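News > Robotics > Press releases

Jolleo to teach household robots by hand in ordinary bedrooms

Reading time: 2 minutes
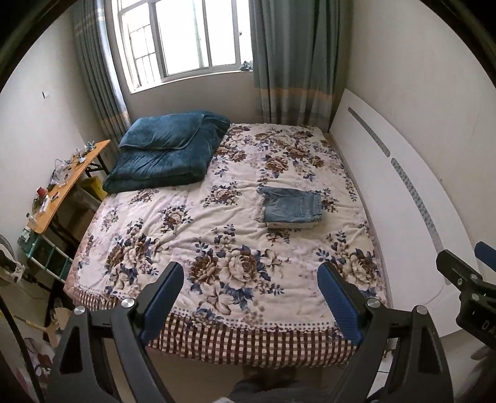 Clernby, one of the first firms to test the method, reported that its own staff were picking up the hand-held gripper and recording usable folding runs on their first day, and that it had dropped its plans for a remote control desk.

1 Jun 2021. Jolleo has today opened its home tasks programme, in which people show a robot how to do housework by doing it themselves with a gripper held in the hand. The work covers folding clothes, stacking blankets and clearing beds.

The gripper has two fingers with textured pads. A person opens and closes them while a camera on the tool records each movement. The recordings are then used to train a robot arm fitted with the same kind of fingers.

Jolleo will work in 28 homes during the first stage. Each task is shown at least 50 times, with the clothes and bedding put in different places between runs. Rooms are left as the household keeps them. Jeans, quilts and soft blankets are on the first task list, as thick and slippery fabrics gave the most trouble in trials in February.

Remote control will still be used for 15 tasks that need two arms, such as changing a duvet cover. For these, an operator at the Cliltanell site moves a pair of handles and the robot copies them.

Recordings are checked by the project team before training, and runs with a dropped item are kept in a separate set. Households can ask for any recording made in their home to be deleted.

The programme is paid for by Jolleo and Gatti. Gatti will supply 80 sets of spare finger pads. Firms that want to take part can apply through the Jolleo press office.

Recent items
Gatti opens second finger pad line
Cliltanell site adds remote control desks
Clernby publishes notes on towel folding
Jolleo home tasks: questions from households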